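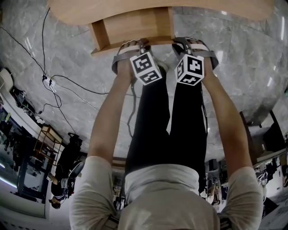
出租屋退租前安全检查表(附我的碎碎念)

房子:Tedgate 那套两居,Wilum 路这一侧
检查日期:2019年10月13日
检查人:我,Larasati Majimbun 陪着看了厨房和阳台

先说一句,这张表是从我去年那张改来的,去年那张太客气了,什么都写“良好”,结果新租客 Bayu Kwok 搬进来第一个晚上就跳闸。所以今年我写得啰嗦一点,大家多包涵!

一、入户门和走道

门锁:合格。钥匙转起来有点涩,我滴了一点铅笔芯粉,顺多了。千万别喷食用油,前任租客干过,锁芯里全是灰,抠都抠不出来。
猫眼:合格。
门链:不合格。螺丝松了,手一拽整片晃。要换长一点的螺丝,短的咬不住木头。
走道照明:合格,不过灯罩里有虫子,记得摘下来洗。
鞋柜固定:待定。我推了推,会往前倾,家里要是有小孩就必须上墙。Intan Hartono 说她家同款鞋柜倒过一次,幸好当时没人在前面。

二、电

总闸和漏保:合格。按了测试钮,咔哒一声就跳,这个声音听着真舒服。请下一位住户每个月按一次,真的就一秒钟的事。
客厅插座:合格。
主卧床头插座:不合格。插头插进去松松垮垮的,面板边上还有一点发黄。我已经拿胶带封上了,修好之前谁也别用,手机拿到客厅去充。
次卧插座:合格。
插线板:不合格。一个接一个串了一长串,最后那个上面还插着电暖器……看得我心里发毛。全部收走,换一个带独立开关的,电暖器单独插墙上。
灯具:客厅吸顶灯闪,换了灯管还闪,估计是镇流器的问题,已经报给 Galbraith 物业。

三、厨房(重点!)

燃气软管:不合格。管身上印的年限过了,摸着发硬。Aiman Kusuma 约了师傅来换金属的,费用房东出,这点我已经跟他说死了。
软管接头:合格。刷了肥皂水,没看到气泡。检查接头就用肥皂水,别拿打火机去试,我知道有人这么干,求求了。
灶具熄火保护:左灶合格,右灶反应偏慢。师傅来的时候一起看。
燃气报警器:合格。插着电,绿灯亮,按测试键会叫,叫得很大声,隔壁的狗也跟着叫。
抽油烟机:油盒满了,我倒的,不用谢。滤网要泡热水加小苏打。
灭火毯:有,挂在冰箱侧面。之前塞在最下面的抽屉里,上面压着烤盘,真着火了谁来得及翻?现在的位置伸手就能扯下来。
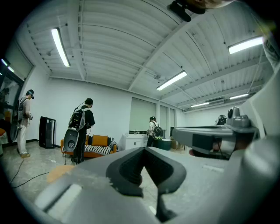 厨房的事还没完,水槽下面那个柜子我也打开看了。下水管接口有水渍,擦干以后等了20分钟,没再渗出来,暂定合格,下次来再摸一遍。柜子里囤的清洁剂要重新摆,洁厕的和漂白的分开放,这两样混在一起会出有毒的气。还有一瓶撕了标签的,我不敢闻,也不敢倒,先单独装袋,写上“不明液体”,问过物业再处理。

四、卫生间

热水器:合格。安全阀能排水,水温设在44度,对我来说刚好,怕烫的自己往下调。
地漏:合格,头发清过了。(那团东西我不想再提。)
防滑垫:不合格。吸盘掉得差不多了,踩上去会溜,直接扔,买新的。
排风扇:合格,就是吵。
镜柜:右边的合页松,拧紧了。

五、阳台和窗

窗户限位器:主卧合格,次卧缺一个。次卧那扇窗推到底能探出半个身子,这条我标了红,必须在交房前补上。
栏杆:合格。我和 Larasati 两个人一起摇的,纹丝不动。
花盆:不合格!栏杆外沿不准放花盆,不管花多好看。Larasati 很舍不得那盆薄荷,我们就把它挪到里面的地上了,晒得到太阳,它会没事的。
晾衣架:手摇的那根钢丝起毛了,会扎手,换。

六、烟感和逃生

烟感:走廊的合格;客厅的没电池,打开盖子空空如也。多半是有人炒辣椒被吵烦了,把电池拆了。已装新电池。
楼道:7楼拐角堆着纸箱和一辆童车,我给那家留了纸条,语气很友好。要是过几天还在,就请物业出面。
安全出口指示灯:亮。
逃生路线:贴在门背后了,字写得大,不戴眼镜也能看。

七、需要跟进的

Aiman Kusuma:燃气软管、右灶熄火保护。师傅走之前让他当面再刷一次肥皂水。
Dexter Pruitt:门链、床头插座、次卧窗户限位器。插座要是他拿不准就请电工,别硬来,Dexter 我说的就是你。
我:防滑垫、插线板、晾衣钢丝,还有鞋柜上墙的配件。防滑垫我看中了 Tona 那家小店里的,颜色丑了点,但是底下厚,踩着踏实。

补充一条:复查的时候请带上这张表,在每一项后面直接写字,别另外拿纸。去年有2张便利贴不知道飞到哪儿去了,其中一张写的就是插座发黄的事。钥匙用完放回物业前台,登记本上签个名,字写清楚一点,前台阿姨已经抱怨过我的签名了。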